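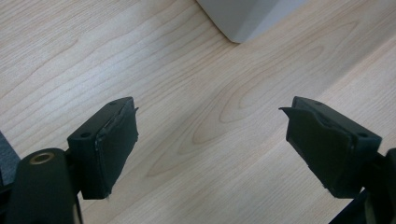 How I compare finger pads on a hand-held gripper

October 31, 2020
By the Stekstead bench blog

I've been swapping pads on hand-held grippers since September, and I keep getting the same question in my inbox: which pad is best? I can't answer that for you (I don't know what you're picking up!), but I can show you how I test mine on an ordinary table with stuff from the kitchen drawer. It takes me one evening per set of pads, plus a bit of cleanup.

What I've got right now is two grippers. One is the Beltwood, which has boxy fingers and a trigger that feels like a caulk gun. The other is the Jin, which is lighter and has a shorter handle, and I reach for it more often even though the Beltwood closes harder. Both take the same screw-on fingers once you print the little adapter, and that's the whole reason I can compare pads at all. If your two grippers use different fingers, test the pads on one of them first and worry about the other one later.

What you need

- a gripper with fingers you can get on and off
- two or more kinds of pad material, foam or rubber or whatever you want to try
- a kitchen scale that reads in grams
- a small plastic bottle with a tight cap
- a ruler, masking tape and a marker
- rubbing alcohol and a rag
- a phone or camera you can read the footage from afterward

Getting the fingers ready

Take the fingers off the gripper before you do anything to the pads. I used to try gluing them in place, and I got glue in a hinge, and that was a long night. Two screws per finger and they're off.

Peel the old pad slowly from one corner. If it tears and leaves fuzz behind, rub it with your thumb first, then go at it with alcohol. Let the face dry all the way. I give it 7 minutes because that's how long it takes me to make coffee and find the marker again.

Cut the new pad a little long so it wraps over the end of the finger. I know some people cut it flush and it looks a lot nicer, but flush pads start lifting at the tip on me, and the tip is where you pinch small stuff. Wrapping leaves you with a lip at the end. You can trim the lip with a sharp blade or leave it. I trim for thin things like cards and leave it for everything else.

Press the pads on, then put the fingers back and close the jaws on a folded rag overnight. A piece of masking tape on the handle with the pad name and the date is worth the ten seconds. I have a whole bag of black foam scraps that I can no longer tell apart, so please, label them.

Check that the fingers line up

Close the jaws slowly over the bare table and look straight down. The two pads should meet flat. If they meet at the tips first, you'll squeeze things out toward the handle, and if they meet at the back first, you'll spit things out the front. Loosen the screws a half turn, nudge the finger, tighten, try again.

Check it with the camera too, if you use one on the tool. Open the jaws all the way and see whether both fingers are in view and sit at about the same height in the picture. Mine never match perfectly. A small tilt is fine as long as it's the same tilt for every test, so I save one shot of the open jaws at the start of each session and go back to it when the numbers look weird.

Test one: the bottle

Put the bottle on the scale and fill it with water until the total reads 900 grams. Dry the outside really well. Pick it up around the middle, lift it to the height of the ruler, hold it while you count to ten, and set it down. Do that 6 times and write down every slip, even the tiny ones where it slides a bit and then catches. Those little slides tell me more than the drops do.

Keep your trigger hand the same each time. I catch myself squeezing harder after a drop, and then the next pad looks great for no good reason. On the Beltwood I squeeze to the stop every time, so there's nothing to fudge. The Jin has no stop, and I put a strip of tape on the trigger as a mark to pull to.

Test two: the flat stuff

This one's my favorite! Lay a playing card on the table, then a coin, then a steel washer, and try to pick each one up without sliding it to the edge. Soft foam gives under the pressure, so the tip spreads and gets under the card a little. Stiffer rubber did worse for me on the card and a lot better on the washer. I still don't have a pad I love for both.

If your table is glossy, note that down. I tried the same pads on bare wood and on a cutting mat and got different scores for the coin, so now I stick to the wood and don't mix results.

Test three: wear

Boring but useful. Open and close on a wooden block while you listen to something. I aim for 3,000 squeezes on a pad before I call it tested, spread over a couple of weeks, with a clicker counter in my other hand. Then run the bottle and the flat stuff again and compare.

Things I look for on a worn pad:

- fraying along the lower edge
- the lip at the tip curling or folding back
- one side going faster than the other

That last one sent me back to the alignment step more than once. If only one pad is getting chewed up, swap the fingers left to right and see whether the wear follows the finger or stays with the side. Stays with the side? Then it's the gripper, and new pads won't help much.

Writing it all down

I keep one page per pad: material, thickness, which gripper, slips, drops, and a sentence about how it felt. The sentence sounds silly, but it's the part I reread. My page for the first rubber set says "sticks to everything, including the rag," and I knew right away not to buy more of it.

Next up I want to run the whole thing again on the Jerus arm at the same three tests, with the trigger taken out of it and a set closing force. I'll need a longer cable first.

Recent posts

Printing the finger adapter for the Jin
Threaded inserts without melting the part
Beltwood trigger spring swap
First week with the Jerus arm

Contact | Copyright 2020 Stekstead | Back to top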